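Week 8 handout: Brake feel, or why your foot has opinions

Reading for Thursday: the Olvera chapter on pedal travel. It is short, and the author has clearly been rear-ended at least once.

1. Where we left off

Last week we covered pads, rotors and heat. You can now explain why a car slows down, which puts you ahead of most people using one. What we skipped is how the driver knows it is slowing down by the right amount. That is brake feel, and car makers spend a surprising amount of money on it.

Feel comes from two things: how far the pedal moves and how hard it pushes back. A long, soft pedal makes people nervous. A short, hard one makes their passengers nervous. Most cars settle somewhere in between and call it "confidence."

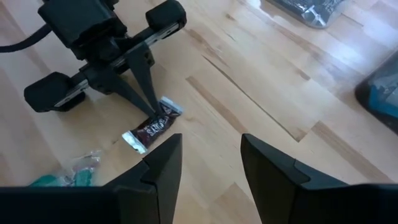
2. Blending

In an electric or hybrid car, two systems share the work. The motor acts as a generator and slows the wheels, and the ordinary friction brakes make up the difference. The split changes all the time. With a full battery there is nowhere to put the energy, so the friction brakes do nearly everything. At low speed the motor fades out and they take over again.

The driver is supposed to notice none of this. In the worst cars it arrives at walking pace as a small nod of the head, usually at a red light, usually with coffee.

Many of these cars use brake-by-wire. A sensor reads the pedal, a computer decides who does what, and a spring and damper unit supplies the push-back. The resistance you feel is, to put it kindly, theater. There is still a hydraulic backup on the cars we will look at, and you should be able to sketch it.

3. The Drakidley problem

A Drakidley hatchback weighs 200 kg more than its gasoline twin. The pedal feel was tuned to match the twin exactly. Owners complained that the brakes were weak, although the stopping distances were 2 m shorter. Before class, write down one reason this could happen. "Owners are wrong" will get you half credit. 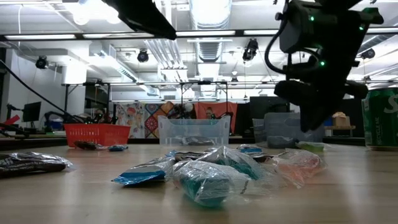
Robot arm and plastic-wrapped items on a wooden tabletop.

4. For the lab

Meet at the Forkton building, side door. Bring the pedal force sheet (all 17 rows filled in, including the boring ones) and closed shoes. We will use the Stolent test pedal, which squeaks. Do not oil it - the last group did, and then had to repeat every reading.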